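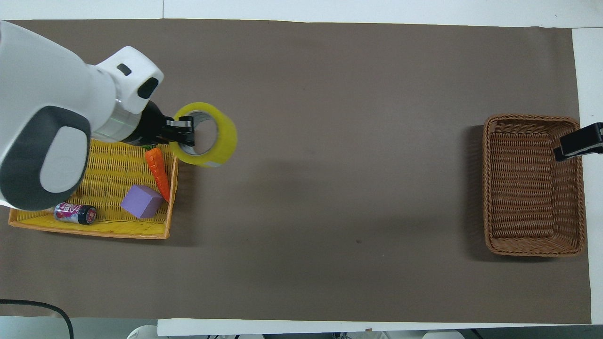 Jul 29, 2022. Glue trials, day two, for the Dastthorpe box lining job. Wheat paste again, the thin mix, 30 g flour to the jar, cooked slow till it went see-through. Brushed out fine but the lining paper cockled on every panel bigger than a hand. Kata says let the paper relax first, damp both sides, then paste. Tried it, better, still a ridge along the long edge. Bench is covered in the big brown-grey paper so drips don't matter, and the yellow packing tape is only for closing up the parcels, please don't hold linings down with it, it lifts the surface. Weights and blotter instead.

Second batch with a bit of methyl cellulose mixed in. Slower to grab, which I liked, time to slide the sheet about. Dried flat on four panels, fith one bubbled in the corner, my fault, lumpy paste. Sieve it!! Twice.

Yeom board drinks more than the old stuff. Size it first. 70 panels to do and I've got paste for maybe half, so another cook-up tomorrow.

Euan wants to know about mould. Fair point, the January lot went spotty in the cupboard. Keep it in the fridge, bin after three days, no topping up old jars.

To do: order flour, new flat brush (the wide one is sheding), ask Tasola for offcuts with the grain marked.

Home | Notebook | Recipes | Contact

Shares 30 · Comments 3

Karim Bennani: What side did you damp first? Mine curl towards the paste whatever I do.

Kata: Back first, then front, then leave it under polythene while you have a tea.

Euan Imrie: Fridge jar is labelled now. Do not eat.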